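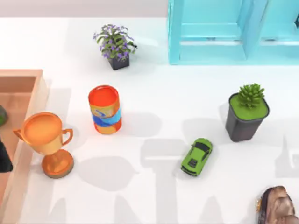 Questions about the tidy-up task and the September fault

Thank you to everybody who wrote in after the tidy-up task in Skenora started misbehaving. We know how discouraging it is to come in, pour a coffee, and find that your overnight run has spent hours doing something silly. We've gathered the questions we heard most often and tried to answer them properly, so please bear with us if some of the answers go on a bit.

What went wrong?

In the update of September 18, 2024, the arm in the simulator began closing its gripper on shadows. It would pass over a perfectly good toy car or trophy, come down on a dark patch of open floor, squeeze, lift nothing at all, and then carry that nothing over to the wooden tray and report a successful placement. In our own overnight test of 3000 attempts, the log looked wonderful, and it was only when Aníbal Palomino sat down and watched the replays that we understood how bad things were.

Why did it go for shadows?

Two changes met in an unlucky way. We had moved the lights in the Warkamness room, which gave it much larger and softer shadows than before, and you can see how far they reach across the white floor, right beneath the little green car. In the same update we loosened the setting that decides whether a dark shape counts as an object. Either change would probably have been fine alone (we had tested each of them alone, which is a little embarrassing to write down), but together they made a rounded gray blob on the floor look well worth picking up.

And why did it say the placement had worked?

That was a separate fault, and an older one. The success check looked at whether the gripper had closed and whether it had opened again over the tray. It never asked whether anything had been in the fingers. It had been that way since December, and we would like to apologize for that one in particular, as some of you made plans around those numbers.

Does it happen in every room?

No. We saw it in Warkamness and, less often, in Fekete, which borrows the same lights. The other rooms kept their old lighting and we could not get the fault to appear there, though we tried for a good long while.

Which objects were affected?

The ones standing in or beside a broad shadow had the worst of it. The car suffered most, being low and small, and the succulent in its dark gray pot was sometimes skipped as well. Tall things in the clear, such as the can, were usually picked up the way they should be.

Could this have damaged a real arm?

In the simulator, of course, nothing gets hurt. On hardware it's a more serious matter, because an arm that believes there is an object at floor level will keep pressing down to reach it. If you copied the September policy onto a real arm, please stop using it, switch off power before you reach into the work area, and look over the fingertips and the wrist before you start again. Write to us if anything looks bent or sounds rough.

How do I fix it?

Install update 6 from the Brominden downloads page, then clear your saved room files so that the old lights are not loaded again. People do forget that second part, and then write to us quite reasonably upset. The new version compares the depth reading with the color picture before it goes for anything, and it checks the finger gap at the tray.

Do I have to throw away my old results?

Not all of them. Runs made before the September update still suffer from the weak success check, but you can rescore them from the replays with the tool in the same download. For September runs in the two rooms named earlier, we would start over.

I have update 6 and still see empty grasps. What now?

An occasional miss is normal, and the log should now call it a miss. If you see an empty grasp marked as a success, please send us the replay along with the room name, even if you're not sure it is the same trouble. Aníbal reads these himself, and he would much prefer to get one too many.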